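August
By the Hijazi workshop desk
3 min read

The Prarnia is a battery fabric shaver with a 30 mm head and three guard heights. I bought it to replace a corded Drultidero that had worn out its blade block, and I have used it on knitwear and one upholstered chair for most of the summer.

Build is adequate. The body weighs 204 grams with the lint bin fitted. The bin twists off a quarter turn and holds more than the old one did, though the seal sheds fine dust if you tilt the unit past horizontal. Charging is by USB-C. A full charge gave me 200 minutes on the low setting; the high setting drains it much faster and I saw little gain from it.
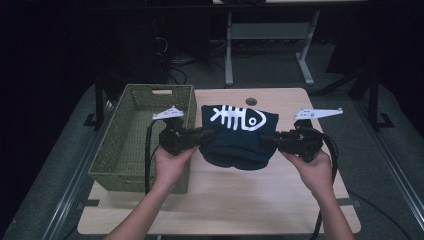 Guard height matters more than motor speed. The tallest guard is safe on anything with a raised texture, but it leaves short pills behind and needs a second pass. The middle guard is the one to use on flat, tight knits. Ribbing is the harder case, and a folded hat such as the navy beanie with the fish skeleton on it has two surfaces to plan for. I run the shaver along the ribs of the cuff, never across them, and stop short of any white graphic until I have checked on the inside whether it is printed or stitched. Stitched motifs catch. Unfold the piece before starting - a double layer lifts the fabric into the blades.

The lowest guard I would leave in the box. It cut a loop on a merino sleeve within a minute.

Noise is a steady whine, lower in pitch than the Drultidero. The blade is rated by the maker for 2,000 minutes, and I can't confirm that yet. Spare blades come in pairs and fit with one screw. The Skelura shaver takes the same battery format but has a fixed guard, so it is a poor choice for mixed knits.

Recommended for sweaters and hats at the middle setting. For upholstery, buy something with a wider head.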